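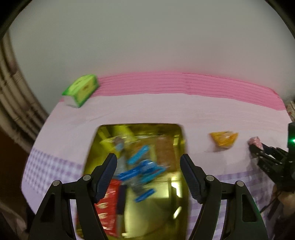 1/ I have agreed to do the sweets for my cousin Róisín's wedding. By agreed I mean I was in the kitchen when it came up.

2/ Her mother wants sugared almonds. Róisín wants "a mix". Eero, the groom, wants salty liquorice, and has the look of a man who has already ordered it.

3/ My first quote for favours in little boxes was roughly £4 a guest. For one almond and a ribbon. I read it out at tea and my uncle left the room.

4/ So we're buying loose. 1000 sweets, all wrapped, because I've seen what the under-tens do to an open bowl.

5/ Tasting was held at Philomena Carroll's at 2 in the afternoon. 13 kinds. By the ninth we had stopped giving reasons and were just pointing.

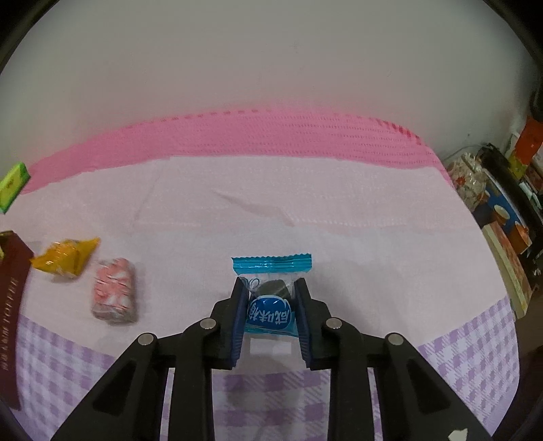

6/ Results so far. Toffee: in. Mints: in, for the speeches. Violet creams: one vote, from Philomena, who says she will be bringing her own.

7/ Liquorice went to a second round. Saoirse McGrath called it "like licking a harbour". Eero took this as a yes.

8/ Almonds are also in. I'd like it noted that I argued against them for quite some time and then her mother rang.

9/ Wedding's in March. If anyone has a big glass jar with a lid, I'll swap you for liquorice. Plenty of liquorice.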